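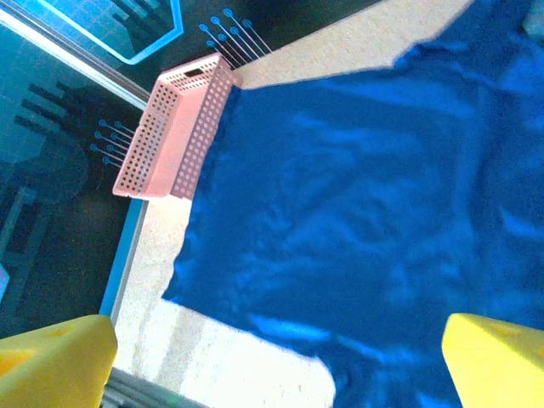
5.2 Grasp failures on loose garments

Most of the faults we logged came from the first grasp. The policy has to choose a point on a garment with no fixed shape, and a small error in that choice carries through the rest of the fold. With the fingers open over a blue garment, the wrist view offers few useful landmarks: wrinkles run across most of the cloth, and the rounded notch in the outline is one of the few features that can be matched to a template. When the Basix keypoint detector took a crease for a hem, the fingers closed on a single raised layer and the garment slid out as the arm moved away.

We ran 264 folding trials on the Jultport cell in April. Of these, 84 ended in a fault. A slipped grasp was the most common type, followed by a double grasp, in which the fingers took two layers where one was intended. Double grasps were harder to catch. The finger gap reported by the encoder changed very little between one layer and two, and the fold often went on for several steps before the error showed in the overhead view.

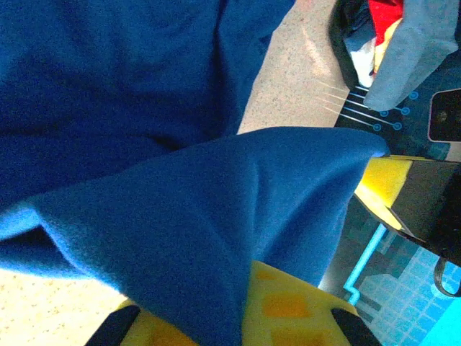 Figure 4. Wrist view of two-arm handling, with the second gripper at the corner of the raised flap.

The handover between arms was the second weak point. Both grippers must hold the cloth for a short time, and each arm blocks part of the other's view. In 20 trials the first arm released before the second had a firm hold. We traced this to the Myung controller, which treated contact at the fingertip as proof of a grasp. Fleece pressed against a pad gives much the same reading as fleece held between two pads. Adding a short test pull before release removed most of these faults, at the cost of a slower cycle.

We also looked at the effect of the printed panels around the table. They were left in place for all trials.

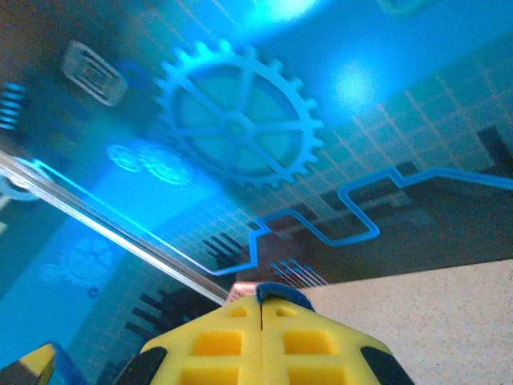
Figure 5. Wrist view toward a printed panel, showing glare beside the large gear.

Glare on the glossy panels caused false depth readings when the wrist was turned outward. The planner read these as obstacles and stopped the arm. None of these stops led to contact with the panels, but 4 of them needed a manual reset. Masking the area outside the tabletop in the depth image is a simple fix and is now the default in our Flondisis planning code. 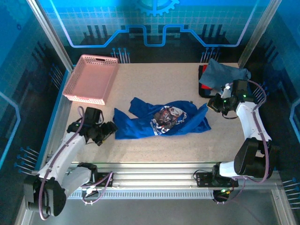
Recovery after a fault remains limited. The system can open both grippers, back away and plan again from the overhead view, but it does not flatten the cloth first. A shirt bunched up between the two arms, with a pointed flap on one side and a folded section on the other, gives the detector an outline that matches none of its templates. The print on the front is distorted by the folds as well and gives little help in finding the collar. In such cases the planner tended to pick the nearest raised corner, which could repeat the original fault. We now stop a trial after a second failed grasp and ask the operator to lay the garment out again. A flattening step before the new plan is under development and was not part of the trials reported in this section.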